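Marer puts its two-tier steamer back on the shelf, and asks cooks to doubt it

Kitchenware seller says most claims made for bamboo steamers deserve a second look, including some of its own

FOR IMMEDIATE RELEASE

Divach, Wednesday – Marer, the kitchenware seller, today brings back its two-tier bamboo steamer with a first batch of 1000 sets. The company would like it known that this is a basket for cooking dumplings. It will not change anyone's health, and it will not make a bad filling taste good.

The steamer was dropped from the range after a run of complaints, a fair number of which Marer now accepts were justified. Lids warped. Rims split where the binding had been pulled too tight. The old leaflet promised that "nothing ever sticks", and customers who had spent an evening scraping bun dough out of the weave wrote in to say otherwise. That leaflet has been withdrawn.

The new sets have a yellow plastic band around each rim. Marer expects some buyers to object to plastic on a bamboo steamer and has some sympathy with them. The company's view is that a plain rim looks better in a catalogue and a banded one is easier to find at the back of a cupboard. Whether the band also helps the rim last is a question Marer would sooner leave to people who have owned one for a few years.

What the company will not say

Marer has read a great deal of copy about bamboo steamers while preparing this launch and found much of it hard to believe. Steaming is often sold as a way to "lock in" goodness. The company has seen no figure for this that it would be willing to print on a box. It is equally doubtful about the idea that bamboo gives food a special flavour. Staff at the Divach shop tried the same pork buns from a bamboo basket and a metal one, and opinion was split, with most people asking for more buns.

The word "authentic" has been left off the packaging. So has "artisan".

Two tiers are enough for most households. Taller stacks look splendid on a restaurant counter, but at home the bottom layer tends to be ready well before the top one, and the cook ends up swapping baskets over a pan of boiling water. Anyone who does want a third tier can buy one separately. Marer is not going to push it.

Liners and bowls

A perforated liner sits inside the basket to keep food off the weave. It does help. It does not remove the need to wash up, and sticky rice will find its way through the slots if given the chance. Cooks who prefer cabbage leaves or a square of greaseproof paper should carry on using them.

The steamer is being shown beside a round ceramic bowl from the Drilora range, which Marer sells for dipping sauces, soup or whatever else is going. The two are priced separately. The company looked at a boxed gift set and decided that people who buy a steamer generally own a bowl already.

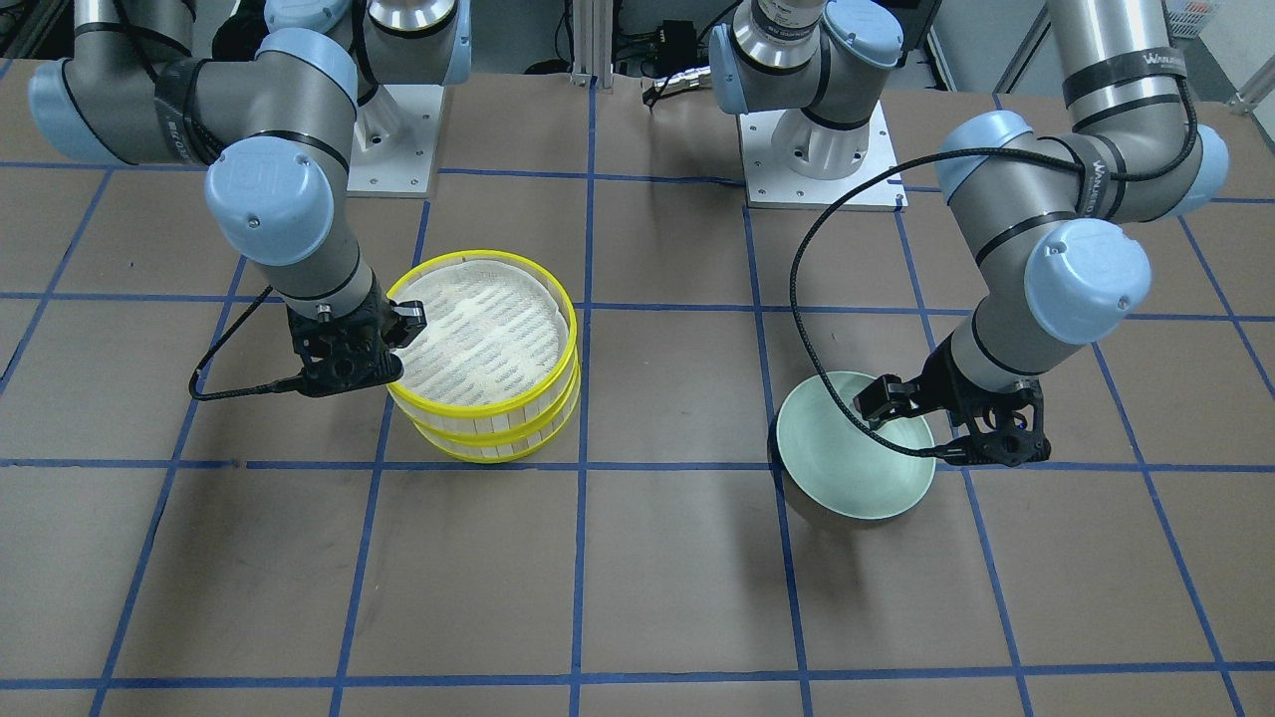
Care, briefly

Rinse the baskets in hot water and let them dry fully in the open before putting them away. Do not use the dishwasher, whatever a friend may have told you. A basket put away damp will grow mould, and Marer will not treat that as a fault.

Returns and availability

Sets are on sale from today at the Divach shop and through Stan, the company's mail order service. Unused steamers may be returned within 60 days. Used ones may be returned within the same period if a rim or lid has failed, and a plain note of what went wrong is more useful to the company than a star rating.

A further 3000 sets will be ordered if the first batch sells and the complaints are fewer than last time. If they are not, the steamer will be withdrawn again.

Ends

Notes to editors

Marer sells pans, baskets and tableware. Review sets can be requested through the Divach shop. Reviewers are asked to cook in them.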